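Wood floor squeaks in one spot, worse at night – do I have to rip anything up?

Asked by creakyhallway in Floors and Stairs
Viewed 1534 times

Hi all. We bought a 50-year-old house last May and I love nearly everything about it except one stretch of the upstairs hallway, right outside the bathroom door. It's wood boards, nailed down, with a finish that's getting tired. Step on it in the wrong place and it lets out this long groan that wakes up the baby AND the dog. During the day I hardly notice. At two in the morning it sounds like a pirate ship.

Stuff I've already tried: baby powder swept into the cracks (helped for maybe a week), and a rug (same noise, just with a rug on it). A guy from Skiltedton Flooring came by and told me the whole hallway should come up and be relaid, and he wanted 3000 dollars for it. I've got nothing against the guy but that's a lot of money for a squeak.

There's a finished ceiling underneath, in the dining room, so I can't get at it from below without cutting drywall. I rent out the downstairs bedroom too, so I'd like to keep the mess small. Is there a way to fix this from the top that doesn't look awful? And why would it be worse at night?

boardsandbattens

You do not need to rip up the hallway! Please don't pay for that until you've tried the cheap fixes. I've lived in three old houses and every one of them talked back when you walked on it.

A squeak is nearly always two things rubbing. Usually it's a board sliding up and down on a nail that's lost its grip, or the subfloor has lifted a hair off the joist and slaps back down when you put weight on it. So the first job is figuring out which one you've got. Get somebody to walk the spot slowly while you lie on the floor with your hand flat on the boards. If you feel a single board dip, it's the board. If a whole area gives a little, it's the subfloor. Put painter's tape on the worst places so you don't lose them, and do it when the house is quiet.

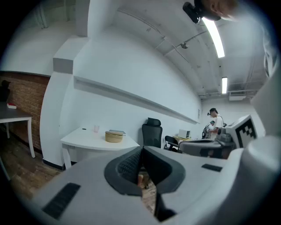

Then find your joists. In most houses they run every 16 inches, but old houses do what they want, so don't trust the tape measure by itself. A strong magnet dragged slowly along the boards will often grab at the nails, and where you get a row of nails you've probably got a joist. I also check where the heat vents are cut in, because you can pull the grille and look down the side with a flashlight.

Once you know where the joist is, get one of those kits with the breakaway screws. The one I used was from Gerkenine and I think I paid under 50 dollars with the driver bit included. You drill a small pilot hole, the screw goes down through the board and subfloor into the joist, and then you rock the top until it snaps off below the surface. What's left is a hole like a finish nail makes. Fill it with a wax stick that matches your floor. I mixed two colors, a honey and a darker brown, and I can't find mine anymore without getting down on my knees.

A few things I learned the hard way:

Do the pilot hole. I skipped it on one board and split it right along the grain, and I was mad about it for a month.

Stay away from the bathroom wall until you know where the pipes go. Right outside a bathroom is exactly where a water line might be running, so keep your depth short and stop if anything feels off.

Start with two screws and walk on it for a couple of days. I went nuts the first time and put in nine when I needed three.

As for night time, the house cools off and the wood shrinks a bit, so the gaps open up. Dry heat in winter does the same thing. And everything else is quiet, so you hear it more! Mine about disappears every summer. If your air is really dry a humidifier in the hall might take the edge off, though it won't hold a loose board down.

Good luck, and save your money for that tired finish. I'd do the screws first and refinish after, so the filler gets sanded in with everything else.

oldhouse_verhoeven_st

Agree with the screws. If it's only one board rubbing its neighbor, try powdered graphite first, the kind for locks. It's messy and it's gray so don't use it on a light floor. I used a tube of Provon dry lube on ours and it's been quiet since last fall.

Also get a second quote if you still want a pro. I had two boards refastened and touched up for 200 and he was gone before lunch.

tapdancer9

just walk on the edges lol. we have for years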